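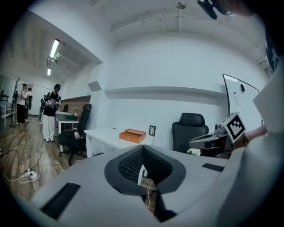

Unit 4: Storing Small Items at the Desk

A lidded box left on the desk should hold only what is used daily. Items used less often go to the wall shelf – labeled before they are put away.

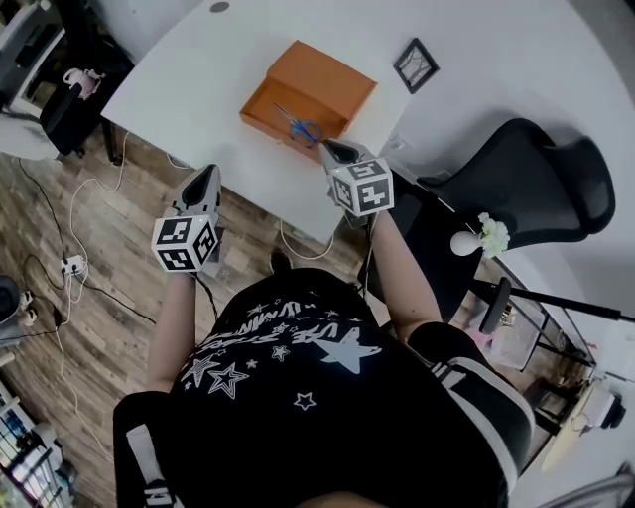 Prepared by Morven Lamont, Gatville School of Home Management

With the lid folded upright at the back, a shallow box such as the orange one shown serves as an open tray. Scissors lie flat inside it. Picture frames stay outside the box.

Written exercise: 400 words, due in November.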